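Lillow arm build, October report to the Hebden workshop fund

Money first: 286 spent, almost all of it on the second gripper. The first is now a paperweight. Three of the planned jobs are done – mounting, wiring, homing. Stacking is still open.
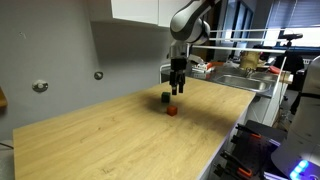
Canan Işık

Current test is the green cube and the red-orange one, fingers straight down, bare tabletop. Best run so far is 16 picks before a drop. Neville wants to try smaller cubes. I would like to stack these first.

Still needed: a spare set of fingers, and the bench on Friday evenings until the sink rota changes. Next report when something is on top of something else.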